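Drawer cabinet

From the household furniture series

A drawer cabinet, also called a drawer unit or a chest of low drawers, is a piece of storage furniture made of a box-shaped body and two or more drawers placed one over another. It is used in homes, offices, workshops and schools. The most usual type has three drawers, but units with 4 or 5 drawers are also common.

Construction

The body consists of two sides, a back, a bottom and a top. The top often extends a little past the drawers, and this part is called the lip. Under the lip there can be a gap, where the fingers enter to pull the upper drawer. Cabinets of this design do not need handles, and their fronts stay flat. In other designs the handle is a knob, a bar or a cut in the front panel.

Each drawer has a front panel, two side walls, a back wall and a floor. It moves on runners. Simple runners let the drawer come out by three quarters of its length, while full-extension runners let the whole inside be reached. In the older cabinets of the Veres region the runners were strips of beech rubbed with wax, and the drawers had to be lifted slightly when closing.

Use

The top surface serves as a small table. People put on it the things which are needed often, for example a bowl for keys or something to eat. The drawers keep things which are used less, or which look untidy when they stay outside.

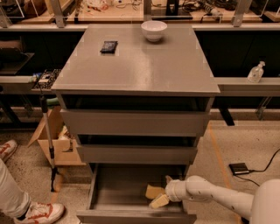 Gray three-drawer cabinet with the bottom drawer open and two pale yellow pieces inside. A white bowl stands on the top.

In kitchens and utility rooms the bottom drawer is frequently given to cleaning articles, such as sponges and folded cloths. Heavy objects are also placed low, as this makes the cabinet more stable. When several full drawers are opened at the same time, a light cabinet can tip forward. Many office models therefore have a lock that permits only one open drawer, and tall models should be fixed to the wall.

Regional names

In Zetenton the word "stack" is used for any cabinet with three drawers. In Kilar the same furniture is called a "low chest" if it stands on the floor, and a "desk box" if it fits under a table.

The Brernier 502

The Brernier 502 was a gray drawer cabinet produced in Kilar for offices and student rooms. It was sold in parts and assembled with 16 screws. A later version had wheels, but the first one remained more popular, and used pieces are still found at the July market in Zetenton.

See also

Bedside table
Chest of drawers
Filing cabinet
Sideboard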